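Denim is an awkward thing to hand a gripper. It is stiff where it is seamed, limp where it is not, and a pair of jeans weighs enough that a shallow grip will lose it halfway through a lift. For those reasons it made up most of the load in a comparison of hand-held grippers that Sandro Cocco ran for Rurarham in March.

Two designs were on trial. The Brornine is a parallel-linkage tool with padded fingers. The Mulcahy uses the same camera mount and trigger but closes on a thinner pad with a harder backing. Both were worked by hand, in ordinary bedrooms, on ordinary clothes. Cocco had already run the pair on a bench at Presmont and did not trust the results. A bench is flat and rigid, and the fingers can press against it to scoop up an edge. A mattress gives way under the fingertips, and the cloth goes down with it.
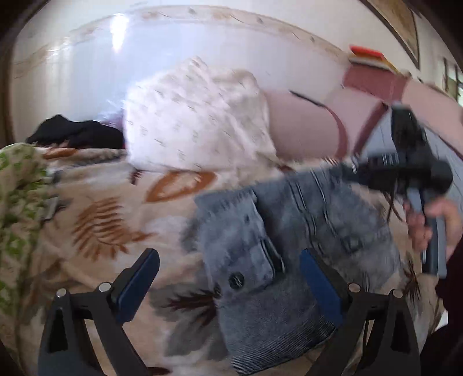 Lifting denim off a comforter. The blue pads face each other across the open gap.

The test called for 260 picks per tool, with the garment dropped back on the bed between picks and not smoothed out. A pick passed if the cloth cleared the bed and stayed in the fingers for two seconds. Slips were logged by where the fingers had closed: single layer, folded edge, seam, or hardware such as a button.

Single layers gave little trouble to either tool. Folded edges favored the Brornine, whose softer pads spread over the step between one layer and two. On seams the order was reversed. A felled seam is a hard ridge, and the soft pad rode up on it and left the cloth on either side barely held. The Mulcahy bit down on the ridge and kept it.

Buttons were bad for both. Cocco's advice is to train around them — approach from the side, take the placket, leave the metal alone.

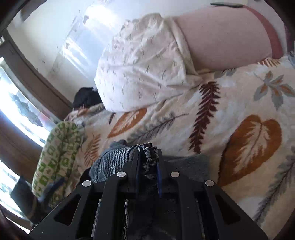 Pinch depth mattered more than pad choice. With 30 millimeters of cloth gathered between the fingers, the difference between the two tools nearly vanished, and most of the remaining slips came from closing too early. The operator feels this through the trigger and corrects without thinking. A policy trained on the video gets only the finger width and the picture, so a late correction shows up as a small, unexplained wobble in the data.

Camera placement was the other complaint. The wide lens keeps both fingertips in view, but bright windows push the exposure around, and dark cloth against a dark finger loses its edge. Cocco locked exposure for the second half of the trial and kept the frames from both halves, 2,574 of which have been marked by hand for contact.

Rurarham has settled on the Brornine body with the harder pad. The linkage accepts it after two screws are changed, and the seam picks are being repeated with that combination.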